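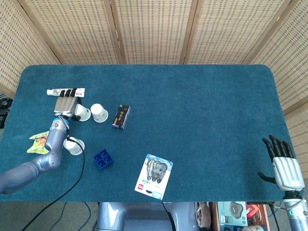 Section 4. Laying out the sorting table

Before you begin, please read this section all the way through once, perhaps with a cup of something warm beside you. The work itself is easy, but it goes more pleasantly when you know what is coming.

You will need the Drikano table cover, the folding screen, a stack of paper cups, and the small household things you want to sort (toothpaste, little boxes, building blocks, carded packs, snack wrappers and so on).

1. Spread the cover over the tabletop with the soft side up. Smooth it from the middle out toward the corners with the flat of your hand. The felt picks up lint like nobody's business, so a quick pass with a clothes brush first is time well spent.

2. Stand the screen behind the table and open the panels a little at a time, easing each hinge as you go. Set the end panels at an angle so that they come forward a bit on either side — a screen pulled out perfectly straight will tip.

CAUTION: Lift the screen by its wooden uprights. Do not push on the woven parts, which can sag or split. Keep fingers clear of the gaps between the posts.

3. Turn the paper cups upside down and set them on the left side of the table, rims flat on the cloth. Leave room to get your fingers around each one.

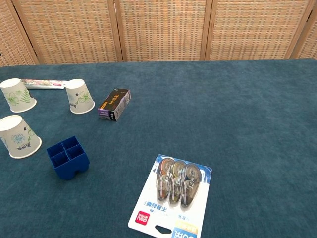

4. Keep the right side of the cloth clear for now. You will want that space when you start making groups, and it is surprising how quickly it fills up!

5. Bring your things to the table a few at a time. Lay tubes on their sides and stand small boxes upright where they will do so without wobbling.

Note: Patterned cups are perfectly fine. The flowers and lettering will be the wrong way up when the cups are turned over, and this makes no difference to the sorting.

6. When you have finished, put wrappers in the trash, stack the cups, and shake the cover outdoors. Roll it for storage — folding leaves creases that take days to settle, and we have never found an iron setting we would trust on felt.

Care of the cover

Blot spills with a dry cloth, then dab with cool water. Let the cover dry flat, away from radiators. Replacement covers are listed under part number 203 in the Studis parts list, and screen hinges under part number 51.

Last revised 4 Mar 2018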